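Removing White Heat Marks from a Finished Tabletop

A white or cloudy mark under a hot dish is moisture caught in the finish. The wood below is usually untouched, and so the repair stays in the top layer. A dark or black mark is a different fault: water has reached the wood, and the methods on this page will not lift it. See the notes at the end for dark marks.

Identify the surface first

Solid wood, veneer and laminate can look the same from a standing position. Look at the underside and at the end of the board. If the grain on the top continues over the end as end grain, the top is solid. If a thin layer of real wood sits over a core, it is veneer. If the pattern is printed, it is laminate, and steps 3 and 4 do not apply. Laminate has no finish to work on, and any abrasive leaves a dull patch that stays.

Then identify the finish. Put a drop of denatured alcohol on a hidden spot, such as the inside of the apron, and wait 30 seconds. Shellac goes tacky. Lacquer and polyurethane generally do not. If the alcohol test is positive, leave out any step that uses alcohol over the mark itself.

What you need

Clean cotton cloths, undyed
A clothes iron with the steam turned off and the tank empty
Mineral spirits
Denatured alcohol
Rottenstone or another very fine polishing powder
Light mineral oil
Paste wax, clear
A lamp that can be set low at one side of the table

Step 1. Clean

Wax and furniture polish will block everything that follows. Wipe the area with mineral spirits, turn the cloth often, and keep going until the cloth comes away clean. Open a window. Let the surface dry for 12 hours if you can. Lay used cloths flat outdoors to dry before throwing them away.

Step 2. Dry heat

Fold a cotton cloth to two layers and lay it over the mark. Set the iron to its lowest setting. Touch it to the cloth for 3 seconds, lift, and look. Repeat. A fresh mark often fades within the first few passes. Stop if there is no change after ten, or at once if the cloth begins to stick.

Do not rest the iron in place. Long contact softens the finish and prints the weave of the cloth into it, and that print is harder to remove than the original mark.

Step 3. Alcohol wipe (lacquer and polyurethane only)

Dampen a cloth with alcohol and squeeze it until it feels almost dry. Pass it over the mark in one direction, lightly, without stopping on the surface. Wait a minute between passes. Three or four passes are enough to tell whether the method will work.

Step 4. Rub out

Use this step when heat and alcohol have left a faint ring. Mix rottenstone and mineral oil to a thin paste. Rub with the grain, with two fingers behind the cloth, and extend each stroke a few inches past the mark on both sides. Wipe off and check every 30 strokes. On veneer, keep the pressure even and stay well back from the edges, where the finish is thinnest.

Troels Arnardóttir, who taught me this method at the Gorkwood shop, would go no further than 200 strokes in one session. I have kept to that limit — past it, the finish starts to warm and drag.

Step 5. Inspect under a low light

Set the lamp at one side, close to table height, and look across the surface toward it.

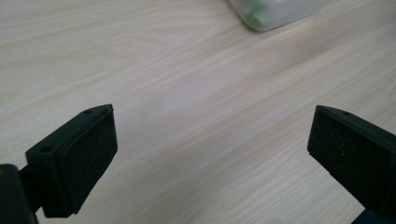
Mark any dull areas with small pieces of low-tack tape beside them, never on them. Walk to the other side and look again. A patch that shows from one direction only is usually a difference in sheen, and wax will even it out. A patch that shows from both directions needs another session with the paste.

Step 6. Wax

Remove all traces of oil with a cloth barely damp with mineral spirits. Apply a thin coat of paste wax to the whole top, leave it for some 12 minutes, and buff with a clean cloth. Waxing only the repaired area leaves a visible border.

Notes

Dark marks call for oxalic acid and a full strip of the finish. Follow the maker's safety sheet, and do not sand the residue dry.

Mayonnaise and toothpaste are common home remedies. The first is a slow way of applying oil. The second is an abrasive of unknown grade — I do not use it on anything glossy.

Sille Þórarinsdóttir wrote in March to ask about marks under a glass cover. Take the glass off and leave the top open to the air for a week before starting at step 1. Fit clear spacers under the glass when it goes back on.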